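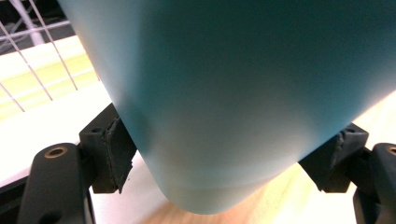 The teal one, bottom end.

Print this page | E-mail this entry
Home > Color bench > Notebook > Older entries

March 2021

Back on the toner problem, and I'm in a much better mood than I was last time! Short version for anyone who skips my entries (Virgilio Lagman, I know you do) - the brassy patches on the gray swatches come from the rinse, and the Zoltitz base is fine. I owe it an apology.

I ran 12 swatches of bleached yak hair, all from the same bundle, all toned with Azevedo violet for 19 minutes. Half got our tap water and half got the filtered stuff from the Drodenberg jug. The tap ones had that yellowy tinge at the ends by the time I'd blow-dried them, and the filtered ones stayed a nice cool silver (really pretty, I'd wear it). One of the filtered ones went a bit lilac near the root but I think I squeezed too much toner on it.

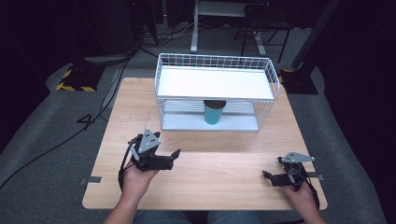
Conditioner is the next thing to sort out. I've been putting it on straight after the toner, and I have a feeling the heavy one is dragging color out with it - the towel was purple, which can't be good. I'd like to try the light Mirnari one instead, 39 grams mixed into 270 of water, and leave it on no longer than it takes to comb through. While I'm on the subject, could we please agree on where things get put down? A little two-tier wire rack like the white one on the table, with the teal cup standing on the lower level, would do nicely for bowls and brushes, and then my swatches could dry flat on top without somebody's elbow in them.

Virgilio thinks the blow-dryer heat matters more than the water. He could be right, I had it on high the whole time. Same dryer for every swatch though, so it doesn't explain why the two halves came out so different. 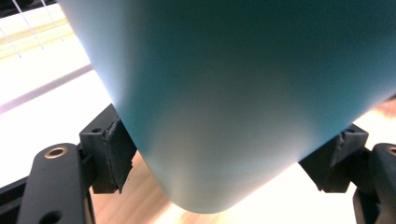 What I can do is air-dry the next lot and see if the yellow still shows up on the tap side. If it does, he buys the coffee! I also dug out the December swatches to compare, but the labels have peeled off and I can't tell which were mine, so those are going in the practice box for braiding.

To get: more clips, wide comb, new filter for the jug.

< Previous entry | Next entry >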